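Laying Flat Before Folding: Handling Large White Garments
Speaker notes, laundry and linen practice session, Tullilano
Presenter: Deming Tan
Prepared 2026-05-10

Opening

Good morning, and thank you to Eimear Ó Dubhghaill for the introduction. I have been asked to speak on one stage of garment handling, the stage between the dryer and the first fold. It receives very little attention in our training manual. The present edition gives it a single paragraph, and folding itself is given 34 pages.

My remarks concern large white garments: coats, long smocks and patient gowns. Tullilano handles 483 of these in an ordinary week. Small items and flat linens are covered by Donal Ó Néill in the next session, and I will leave questions on those to him.

(Pause. Check that the handout has reached the back rows.)

Why the surface matters

A garment of this size needs a clear table on all sides. Staff at the Brendard site worked for many years on tables that were also used for sorting, and the returned-items log from December shows the result. Of the complaints recorded that month, the largest share concerned creases set in by careless stacking. Pressing was seldom at fault.

The table should be smooth and wide enough to take the body of the garment without hanging over. Sleeves may be brought in later. White on white is hard on the eyes, and supervisors should allow for this when they plan the length of a shift.

(Next slide.)

Reading the cloth

Before anyone makes a fold, the cloth should be read from the near edge to the far edge. I use the word "read" with new staff and ask them to say aloud what they find. A long ridge calls for one treatment and a bunched fold for another. The two are often confused.

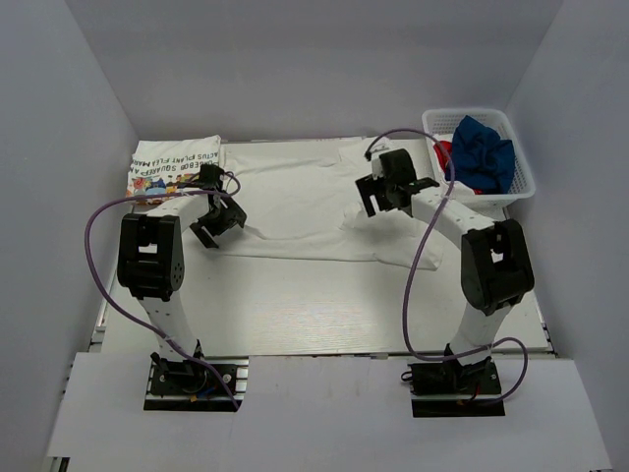 Slide 6. Large white garment on the work table, mostly flat, with the fabric still bunched on the right.

Please note how straight the near edge is along most of its length. An edge in this condition should be left alone. The soft ridge that runs parallel to it can be eased out with the flat of the hand, working toward the nearest open side. The shallow wrinkle by the far edge is a minor matter and may be left until the end.

The right side deserves more time. There is a bunched fold, and a flap of cloth much like a sleeve reaches out onto the bare tabletop. Our recommended order is to open the bunched part first and settle the flap second. If the flap is pulled while the fold is still closed, the straight edge is usually lost and the work begins again.

(Allow a minute for the audience to look. Take one or two comments from the floor.)

Practice at the sites

Tiburcio Ochoa introduced this order at the Esteban site last year. His team now lays every large garment flat before the first fold, including on busy days. He reports fewer items sent back for pressing, and he has offered to receive visitors from the other sites. Requests should go through Tudor Bogdan.

Some supervisors have asked whether the extra step can be skipped for garments that will be hung. It can, provided that the sleeves have been turned right side out and the collar has been checked.

The Sotex training room has been reserved for practice in the afternoon. Places are limited — please sign the sheet by the door before lunch.

Points for discussion

How should the flat stage be recorded on the work card?
Should one person lay out and a second person fold, or should the same person do both?
What table size should be requested in the next equipment order?

(If time is short, take the second question only. Copies of the revised work card are in the folder, 200 printed. Hand over to Donal Ó Néill.)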